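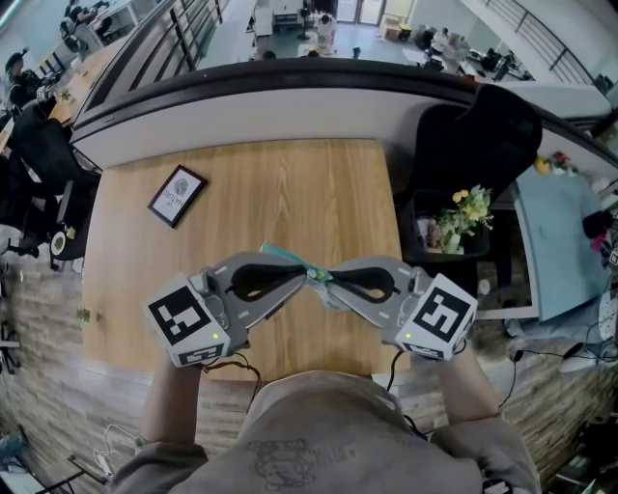

Chapter 4
Shared Workplaces on Two Levels

A mezzanine is a floor that covers only part of the room beneath it. In an office it adds desk space without adding to the footprint of the building, and people on both levels share the same air, light and noise.

This chapter looks at how such offices are furnished and looked after. We begin with the railing and the surfaces next to it. A table placed against a railing is a pleasant spot to work, but small objects left on it can fall to the floor below. We then turn to chairs, cables and personal items such as flowers, fans and speakers.

The main case study is the Cairns building in Praltport, where 37 people work on 2 floors. Its office manager, Iona MacAulay, kept a record of complaints for one year, and noise from the lower floor came first.

Before reading on, make a rough plan of a room you know well and mark where its cables run. You will need it in Section 4.2.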